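Muvton: Flovdale Season - Setup Guide
Section 3: Installing on Android from the APK file

Read section 2 first if you haven't backed up your old save. Takes a few minutes if you have decent wifi, longer on mobile data. Applies to phones and tablets. Chromebooks are in section 7. 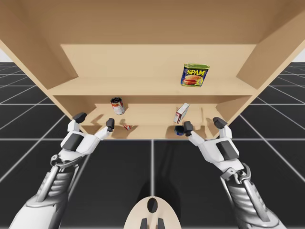
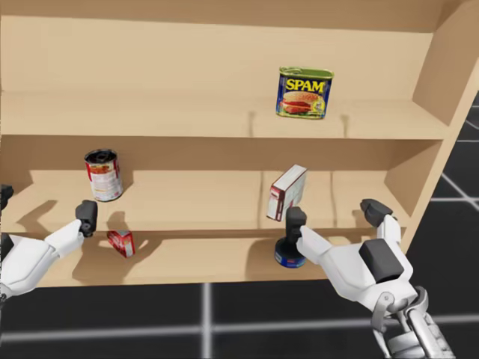

Fig. 3-1 and 3-2. Light tan wooden shelf unit, two views.

Before you start

You need 600 MB free. That covers the installer plus the first card pack download. The installer by itself is only 157 MB, so don't go by the number on the download page. If you're short, clear out old screen recordings first, those are usually the hog.

Also:
- Battery at 38 percent or better, or plugged in
- Your Imai account email and password (guest accounts work too, see step 9)
- Any older Muvton beta removed. The beta and the full release can't sit side by side.

CAUTION: Removing the beta wipes guest decks. Link the guest account to an email BEFORE you uninstall. Support can't bring them back.

Installing

1. Open the download page in your phone's browser. Not inside a chat app, the built-in browsers there tend to choke on big files.

2. Tap Download APK. Your phone will warn you that this type of file can be harmful. Check that the file name starts with muvton_flovdale and then tap OK. Any other name, cancel and go back to the link in section 1.

3. Wait for the download to finish. Pull down the notification shade to watch it. If it sticks near the end, leave it a minute before you cancel.

4. Go to Settings and find the permission for unknown apps. On most phones it's under Apps, then Special access, then Install unknown apps. Older phones have it under Security. Pick the browser you used and switch it on.

5. Open your Downloads folder and tap the file. Tap Install.

6. When you see App installed, tap Done. Don't tap Open yet.

7. Go back to the setting from step 4 and switch it off again. Please do this one. People skip it.

NOTE: If you get "App not installed", the beta is nearly always still on there. Check the second user profile or the secure folder as well if your phone has one.

First launch

8. Open the game. Pick language and region. Region decides which ladder you play on and can't be changed untill the next season starts in September, so look twice before you tap.

9. Sign in, or tap Play as guest. Guests can play all of the campaign and casual matches, but no ranked and no trading.

10. Let the card pack download run. Keep the game on screen. Some phones kill the download when you switch to another app and then it starts from zero.

11. Play the tutorial. 14 short lessons, towers first, then cards. You can skip it from the menu at the top right, but then you don't get the starter chest. The chest has the Lindale Watchtower in it and that's a hard card to find otherwise.

12. Set your graphics. Auto is fine for most phones. If towers flicker or the card text looks smeared, go to Low and turn off Soft Shadows. Restart the game after, the change doesn't always take right away.

Notifications

Turned on by default and there's a lot of them. Menu, Options, Alerts. We'd keep Match Ready and Tower Under Attack, turn off the rest. Shop alerts are seperate, they're under Menu, Shop, the gear symbol.

Moving a save from another device

Do this after step 11, not before. The tutorial overwrites whatever deck is in slot one.

a) On the old device: Menu, Account, Get transfer code. Write it down, capitals matter.
b) On the new device: Menu, Account, Enter transfer code.
c) Wait for the green check mark. Close the game on the old device.

CAUTION: A code works once. If you type it on the wrong device you have to wait until the next day to get another one. Gems bought on one store don't move to the other store - cards and towers do.

Updates

The APK version doesn't update by itself. When there's a new build you get a yellow bar on the title screen. Tap it, download, install over the top of the old one. Don't uninstall first. You'll need to turn the step 4 permission back on for this, and off again after.

If ranked matches won't start after an update, it's a version mismatch. Compare the build number at the bottom of the title screen with the one on the news page.

Quick fixes

Black screen at launch: force stop the game, clear cache (NOT data), try again.
No sound: the game follows media volume, not ringer volume.
Stuck on "Connecting to Flovdale": turn off VPN or ad blocker, then restart.
Cards show a question mark: pack download was cut off. Options, Files, Repair.
Can't drag towers: switch off one-handed mode on the phone.

Still stuck? Post in the help forum with your phone model and build number. Engelbert Berchtold looks after the Android threads, Aoi Matsuda does account and transfer problems. Leave your password out of the post please.

Next: Section 4, Building your first deck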